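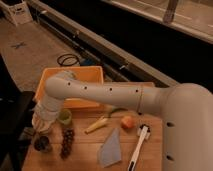

Arm over the mixed-item board, wrist beside the green cup.

Mivow Grip Comparison Kit
Maker: Grekari
Page last revised: Apr 8, 2018

The Mivow kit is a set of tabletop objects and score sheets for comparing grippers mounted on the same arm. It is meant for labs and shops that have two or more candidate grippers and need one set of results they can put side by side. The arm and grippers are not included.

Items on the board
The mixed-item layout puts soft, smooth and awkward shapes within one reach: grapes, a small round orange-red fruit, a pale yellow elongated vegetable, a small green cup, a folded cloth and a white-handled tool. An open orange bin stands near the back left corner. Long handles and flat cloth separate grippers faster than fruit does, and we suggest running them first.

Test procedure
Mount the gripper and set the tool center point.
Enter payload and finger travel in the log header.
Run each item at low speed, then at working speed.
Score each attempt as held, slipped, missed or damaged.
Return the item to its start position before the next attempt.
Replace fruit at the first sign of bruising.

Do not change arm speed limits between grippers. If a gripper needs a different approach angle, log it as a separate run.

Reference results
Our own reference set covers 2 parallel-jaw grippers, the Hosia and the Stępień, with 1,281 scored attempts. The Hosia did better on the cup and the tool handle. The Stępień was gentler on fruit but slow to close, and it often pinched the cloth without lifting it. Full logs are supplied as CSV with the kit.

Finger pads
Pads are rated for more than 3,000 closures. Inspect them every 500 and replace both sides together – a worn pad paired with a new one will pull the item off center.

Compatibility
Log templates accept any arm that can export joint position and gripper state with a shared time stamp. Vacuum grippers can be scored with the same sheets, but no reference set is available for them yet. One is planned for September.

Technical contact: Asuka Imai, Grekari test equipment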